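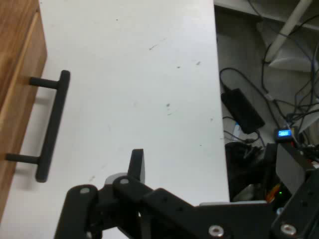
Drawer pulls, week three

Since the end of May we have been trying to get one policy to open drawers it has not been tuned for. I said I would write up the first result whether it was good or bad. It is in between, so this post is mostly about the method and where it breaks.

The short version: cutting the approach into two stages, with the wrist camera handling only the second one, got us 18 opened drawers out of 29 attempts. Our old single-stage policy got fewer on the same drawer, but I changed the gripper pads between the two runs, so I am not going to put those numbers next to each other.

Why two stages

The single-stage policy took both camera views all the way through and put out joint targets. It was fine until the fingers got near the handle. Then it would drift. Marwan Srour went through the logs and found that most of the failures started in the last part of the reach, when the side view hardly changes from one step to the next and the wrist view changes a lot. The network had learned to trust the side view because that view is so steady across the training data. At close range that is the wrong one to trust.

So we split it. Stage one, which we call Hutov in the code, uses the side camera and gets the gripper to a standoff point in front of the drawer. Stage two is Mivow. It uses the wrist camera and nothing else, apart from the joint readings. The names come from a list Anas Darwish keeps so that we stop calling everything "new_policy_final".

The switch between them is a small classifier on the wrist image. It gives a score for "handle is in view and close enough," and when the score stays high for 20 steps in a row, Mivow takes over. I tried a shorter window first and it switched too early, usually when a dark cable or part of the gripper went past at the right angle.

Training data

We have 2,000 demonstrations. All of them were done by hand with teleoperation, mostly by Ghada Bitar and me. Each one is a full reach and pull. For Hutov we keep everything up to the standoff point and throw away the rest. For Mivow we keep the rest, plus a short overlap at the start so it has seen what the handover looks like.

The overlap mattered more than I expected. Without it Mivow would sit still for a while after taking over, as if it had been dropped into the middle of a sentence. With it the handover is hard to spot unless you are reading the log.

We also moved the drawer box between demonstrations and put small things on top of it in part of the set. I don't have a clean test of whether the clutter on top helped. Lavanya Sundaram thinks it did, since the side camera otherwise learns to key on the bare top of the box. It is on the list.

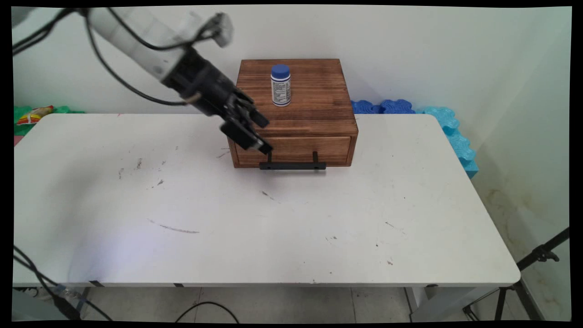
What went wrong in the failures

I watched all of the failed attempts twice and sorted them by hand. The largest group was contact at the end of the bar. The finger comes in at one end of the handle instead of nearer the middle, gets a little purchase, and slides off when the pull starts. Mivow does not try again after this. It carries on with the pull motion holding nothing, because no demonstration in the data shows a missed grasp followed by a second try. Ghada and I were too careful when we recorded them.

The next group was the handover. The classifier never reached its threshold and Hutov held at the standoff point until the timeout. These were all with the box turned well away from square. The handle looks short from there and the score hovers just under the line.

The last group was odd ones. In one attempt the finger pressed on the drawer front beside the handle and the arm stopped on a force limit. I would rather have that than the other outcome.

What the wrist view does and doesn't give you

I had assumed the wrist camera would solve the depth problem by itself, and it doesn't. A black handle and a black finger are hard to tell apart once they overlap, and our lens is not sharp up close. Tamer Atallah ran a quick check where he masked out the lower part of the wrist image, the part that is mostly gripper, and the policy got worse. So it is using its own fingers as a reference. That makes sense when I think about how a person would do it.
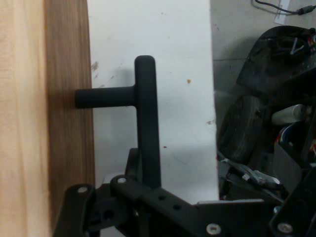

We are going to try two changes before the next run. One is a set of recovery demonstrations where we miss on purpose, back off and go in again. Anas has a branch called Eren that can mix these in at a set ratio, so we can find out how many are needed before the policy starts missing just so it can recover. The other is to drop the fixed threshold and let the two stages blend over the overlap window.

The light gripper pads are also on order. I will rerun the old policy with them too, so that the comparison is a fair one this time.

Posted 31 July 2023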